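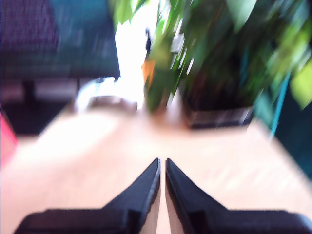

Nirkitstead, 16/05/2024

Como manter viva uma planta em cima da mesa

Há quem compre uma planta para a mesa como quem compra um candeeiro: pousa-se, admira-se, esquece-se. O candeeiro costuma aguentar melhor o tratamento. A minha planta é verde, folhuda, mora num vaso escuro sobre uma mesa de madeira clara e já ocupa mais espaço do que lhe foi atribuído no plano inicial. Seguem os passos que uso com ela e que servem para quase todas as folhagens de interior.

O que vai precisar

Um prato ou bandeja que não deixe passar água
Um regador de bico fino (um copo medidor também serve, com menos elegância)
Um pano macio
Uma tesoura limpa
Substrato para plantas de interior, se for mudar de vaso

Passo 1: escolher o lugar

Quanto mais claro, melhor, mas sem sol direto do meio-dia em cima das folhas. Se consegue ler um livro junto ao vaso sem acender a luz, a planta também se governa. Fuja do radiador e da corrente de ar da porta. E deixe livre a parte da mesa onde se trabalha ou se come: uma folha dentro da sopa tem graça uma vez.

Passo 2: proteger a mesa

A madeira clara perdoa pouco. Um anel de água fica lá para contar a história às visitas, e lixar um tampo dá bem mais trabalho do que pôr um prato debaixo do vaso. O meu prato veio da Flurkora e custou menos do que a lixa. Se o vaso tiver base áspera, cole-lhe quatro pedacinhos de feltro antes de o arrastar de um lado para o outro.

Passo 3: regar

Enfie o dedo na terra até à segunda falange. Saiu com terra húmida agarrada, guarde o regador. Saiu seco, deite 200 ml devagar, à volta e não no centro, e espere dez minutos. A água que sobrar no prato deita-se fora. Em fevereiro cheguei a passar 14 dias sem regar e ela não apresentou queixa. No verão, verifique com mais frequência e desconfie de calendários.

Passo 4: limpar e aparar

Pano húmido, uma mão por baixo da folha, a outra a limpar por cima. Numa planta cheia demora, convém ter rádio. Dispense os sprays de brilho: deixam as folhas com ar de automóvel em exposição. Folhas moles ou secas cortam-se rente ao caule. As novas costumam nascer num verde mais vivo do que as velhas, portanto não as trate como doentes.

Passo 5: rodar o vaso

Um quarto de volta sempre que regar. Sem isso a planta inclina-se toda para a luz e mostra as costas a quem está sentado.

Passo 6: mudar de vaso

Faça-o quando as raízes espreitarem pelos furos. Suba só um tamanho, use substrato novo (o meu é do Mercado, saco pequeno) e forre a mesa com jornal, muito mais jornal do que lhe parece razoável. Depois regue e deixe a planta em sossego durante umas semanas, sem adubo.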